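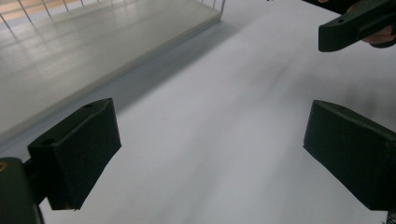 UNADSTEAD — The Unadstead Regional Health Service will open a second respiratory testing site on Tuesday at the Folasport indoor sports centre, following a rise in confirmed influenza cases across the district.

The service recorded 563 laboratory-confirmed cases in January, of which 156 were in residents aged 65 and over. Five patients remain in intensive care at Sfakianakis Hospital.

The new site will operate from 8 am to 6 pm on weekdays and has capacity for 181 tests per day. Appointments are required and can be made by telephone or through the service's website. Results will be sent by text message, normally by the end of the next working day. Children under 12 must be accompanied by a parent or guardian.

Visiting hours at Sfakianakis Hospital are limited to 2 pm to 4 pm until further notice, with one visitor permitted per patient. Maternity and palliative care wards are exempt. Elective surgery will continue as scheduled — patients will be contacted directly if a date changes.

"Demand at the Brulano clinic has exceeded its daily capacity on most weekdays," said Despina Balaskas, the service's director of public health. "The second site will shorten waiting times and allow Brulano to resume its routine vaccination program."

Residents with mild symptoms are advised to stay home and limit contact with others. Anyone with difficulty breathing or chest pain should call emergency services and should not travel to a testing site.

Case figures will be updated weekly on the service's website.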